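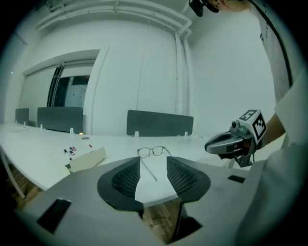 Brille mit dünnem Metallrand auf dem weißen Schreibtisch

Forum > Streaming & TV > Apps und Player > Untertitel laufen hinterher
Neueste Themen Suche Regeln Anmelden
Zuletzt aktualisiert: Februar, 21:40

Lollbridge: Untertitel kommen zu spät, Ton passt aber

sofakante_nord
Hallo zusammen, ich werd noch verrückt. Seit dem letzten Update der Lollbridge-App kommen bei mir die Untertitel zu spät, und zwar nur auf der Clasevport-Box im Wohnzimmer. Auf dem Tablet ist alles gut. Ich schau viel dänisches und koreanisches Zeug, da liest man halt mit, und wenn der Satz erst auftaucht, wenn schon der Nächste redet, ist der Krimi gelaufen. Neustart und Cache leeren hab ich durch. Kennt das wer?

mkv_mausi
Jaaa, hier auch! Bei mir ist es immer gleich viel, ich hab in der App 600 ms Versatz eingestellt und dann passt es. Findest du während der Wiedergabe unter Untertitel > Erweitert. Merkt er sich nur leider nicht, musst du bei jeder Folge neu machen. Bei einer Serie mit 57 Folgen macht das richtig Laune.

rauschabstand
Das mit dem Versatz ist Pfusch, sorry. Das Problem ist die Bildratenanpassung der Box. Schalt die ab, dann brauchst du keinen Versatz.

mkv_mausi
Hab ich probiert, hat bei mir null geändert. Und ohne Anpassung ruckelt jeder Schwenk, das will ich auch nicht.
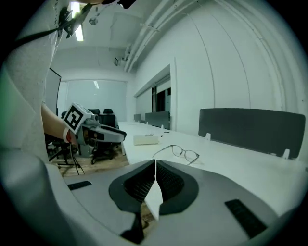 Am Tisch, mit rot-weißem Armband am Handgelenk

rauschabstand
Dann hängt bei dir noch eine Soundbar dazwischen, wetten? Die verzögert den Ton, die Box gleicht aus, und die Untertitel kriegen davon nix mit. Ich hab die Plarnitz-Bar und musste da den automatischen Lippensync ausmachen. Seitdem Ruhe.

sofakante_nord
Soundbar hab ich tatsächlich, aber von einer anderen Marke. Probier ich heute Abend. Blöde Frage: Betrifft das bei euch auch die heruntergeladenen Filme oder nur den Stream?

tante_puffer
Bei mir nur den Stream. Ich hab fast 300 Filme auf der Platte und da stimmt jede Zeile. Deshalb glaub ich nicht an die Soundbar, die weiß ja gar nicht, woher der Film kommt. Für mich ist das die App. Bin übrigens jetzt bei Achterberg, die haben weniger Auswahl, aber die Untertitel sind viel besser lesbar (Schriftgröße frei wählbar!).

rauschabstand
Platte läuft aber bestimmt über einen anderen Player, oder? Dann vergleichst du Äpfel mit Birnen.

tante_puffer
Ja, anderer Player. Punkt für dich. Achterberg bleibt trotzdem.

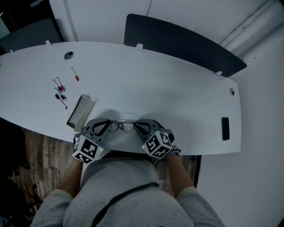
Nachtrag von sofakante_nord

So, ich hab gestern bis halb eins rumprobiert. Lippensync an der Soundbar aus: deutlich besser, aber nicht ganz weg. Bildratenanpassung aus: kein Unterschied, hab sie wieder an. Dann hab ich in der App die Untertitel von "Stil des Geräts" auf "Stil der App" umgestellt und zack, passt. Sieht hässlich aus mit dem schwarzen Kasten, aber damit kann ich leben.

mkv_mausi
Oh, den Schalter hab ich noch nie angefasst. Wo ist der denn?

sofakante_nord
Profil > Wiedergabe, ganz unten. Danach die App einmal komplett beenden, sonst nimmt er es nicht.

rauschabstand
Lippensync war's also doch zur Hälfte. Lass den auf jeden Fall aus.

mkv_mausi
Klappt bei mir nur bei Serien, bei Filmen hängt es weiter hinterher. Ich schreib morgen mal den Support an und melde mich, falls was kommt.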